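Search articles Enter keyword Go
Home News Opinion Jobs Archive Contact

Who Gets the Easier Job?

By Lilibeth Malabanan
January 2019

Every firm that brings in automation promises its staff easier work. Flavitz promised it to 147 office and stockroom people in a letter that used the word "free" 11 times. Free from what? Mostly from sorting, packing and clearing up, the parts of the day when a person could let her mind rest.

I don't hate machines. I spent nearly 50 weeks on the returns counter at Zindedell and would have given my lunch hour to anything that could peel a label. But look at what the new jobs ask for. Somebody has to hold the tools and do the chores by hand so the machines have something to copy.

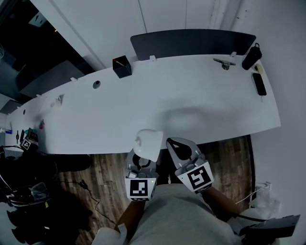

A person holds a gripper in each hand at the edge of a long white desk.

Is that a better job than the old one? Managers call it training. I'd call it piecework until I see the pay slip. The Flavitz letter doesn't say who owns the skill once it has been handed over, or what happens to the person who handed it over.

My old supervisor at Zindedell thinks I'm being sour, and that new work always turns up. Maybe it does. I'd still like it in writing, with a wage beside it, before anyone signs up to teach.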